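**Usthorpe Supper Club** · December 31, 2019

1/ Last night of the year and I've got a pot of beans on, so I thought I'd write down what I've learned from running the supper club since October. Settle in, I do go on a bit (those of you who've sat next to me will know).

2/ It began because I had far too many squashes off the allotment and not enough people to eat them. I put a card up in the Funier bakery window saying soup, bread, bring a chair if you have one. I'd laid places for 6 and we ended up with 17, so the soup was on the thin side, but it was a lovely evening all the same.

3/ Beans first, as that's what I get asked about most. Soak 500 g overnight in plenty of cold water with a good spoonful of salt. Yes, salt! I was brought up to believe it made them tough and I've come right round on that. Drain, fresh water, a bay leaf, half an onion, and then keep the heat low and leave them alone.

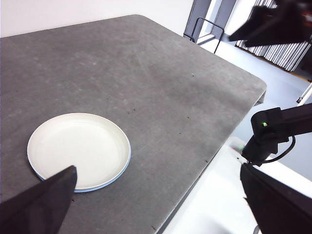
4/ The other half of the onion goes in a pan with 100 ml of olive oil, which looks like a shocking amount – it is a shocking amount – and cooks until it's soft and sweet and only just turning gold. Paprika in at the end, off the heat, or it goes bitter on you.

5/ The recipe is my version of the one they used to do at Stojanovska, the little café on Tornau Street that closed when I was still new in town. They baked theirs in clay dishes with a dried pepper on top. Mine go in an old roasting tin and I've never got the crust quite the same. If you ever worked in that kitchen, please do write to me, I'd be so grateful.

6/ On bread: make more than you think. Every single time I've said "that'll be plenty" and every single time we've been down to the heel by the second helping. A plain white loaf with a bit of rye in it goes best with beans, and it's better the day after baking, when it slices properly.

7/ Things I'd still like to sort out in the new year: somewhere to hang wet coats, a pudding that isn't crumble, and a bigger ladle. Suggestions for the pudding very welcome, though nothing that needs setting overnight, as the fridge is always full by then.

8/ Right, the beans want stirring. Happy New Year, all of you, and thank you for the chairs.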